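Section 5: Setting up the plate bench in the simulator

Welcome back! If you've got this far you have the Kineo package installed, your club login works and you've stopped getting the red licence message (if you haven't, go back to section 4 – nothing below will run without it). This is the bit where we load the two-arm bench and get it ready for the Nundimer round, and it's my favourite part of the whole guide, so I'll try not to ramble.

You'll need a laptop with a mouse (trackpads are miserable for this), your team folder from the Finbridge shared drive and 60 minutes you don't have to share with homework. The second time you do it, it'll be much quicker.

5.1 Load the bench

1. Open Kineo and choose New session. Don't pick Resume, even if it offers – it drags in whatever the last person was up to.

2. In the scene box, type 2307 and press Enter. That's our club scene number, and every team starts from the same one.

3. Wait for the loading bar to finish. It likes to sit near the end for ages. Leave it alone and have a biscuit.

4. Save the session straight away under your team name, in your own folder.

Note: if the arms load in a heap on top of each other, you've opened last year's scene. Close it without saving and go back to step 2.

5.2 Wake the arms

5. Open the Arms panel on the left. You'll find two entries, Left and Right, both greyed out.

6. Click Left, then Enable, and wait for the word Ready. Then do the same for Right.

7. Set the speed slider to 5 for both. I know it looks painfully slow. Please leave it there until your first full run has passed the checker.

8. Press Home All. Both arms go to their parking pose and the clock resets.

Caution: never press Home All with a gripper down inside a plate. The arm takes the shortest route, the plate goes flying and you lose your starting layout. Lift first, then home. I've done this more times than I'd like to admit, and I wrote the guide.

5.3 Check the plates and holders

Holders are numbered left to right as you look at the bench from the front, with the arms on the far side. Holder 1 is on your left, holder 2 is in the middle and holder 3 is on your right. Some of you have been numbering from the arms' side, which gives you a perfectly good program that does everything backwards!

9. Open the Layout tab and set holders 1 and 2 to Plate, and holder 3 to Empty.

10. Press Apply, then swing the view round until you're looking down on the bench from the front.

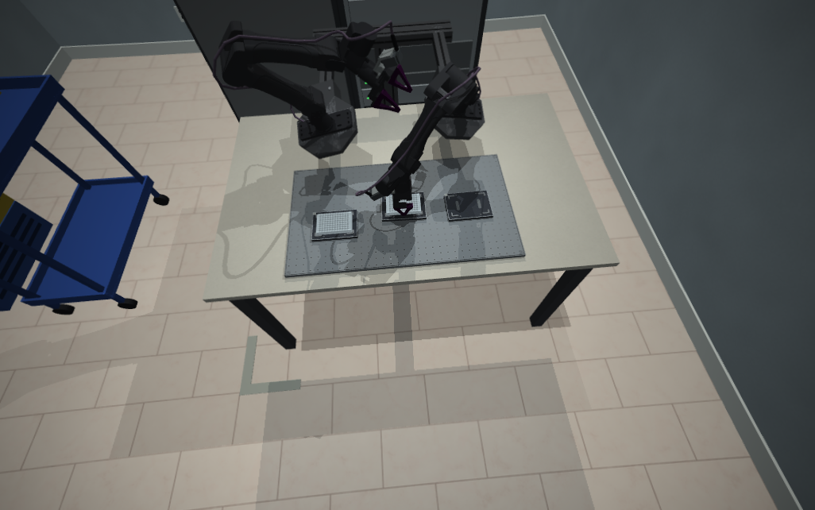
The starting layout matters more than anything else in this section, and the checker won't forgive a wrong one. Have a good look at all three holders before you write a line of code. You want a whitish plate in the left one, another in the middle and the dark surface of the right one showing. The middle plate is the awkward one to check, as the right arm's gripper can be directly over it and hide the centre – look for the light edges of the plate sticking out on both sides. Don't try to line the holders up with each other, by the way. The left one sits slightly nearer the front edge, and your coordinates need to allow for that.

11. Happy with it? Press Lock layout. The padlock in the tab closes and the plates can't be nudged by accident.

5.4 Practice lift

12. Load the file called tkachenko_lift from the samples folder (the Tkachenko routine is the plain up-and-down one from our second session).

13. Set the arm to Right, the target to holder 2 and the repeats to 9.

14. Press Run and keep a finger near Stop.

15. Open the log when it finishes. Each repeat should have its own line ending in OK. If any line says SLIP, lower the grip height one notch and run the lot again.

Save once more before you close Kineo, then copy the log into your team folder. Section 6 uses it for the two-arm handover.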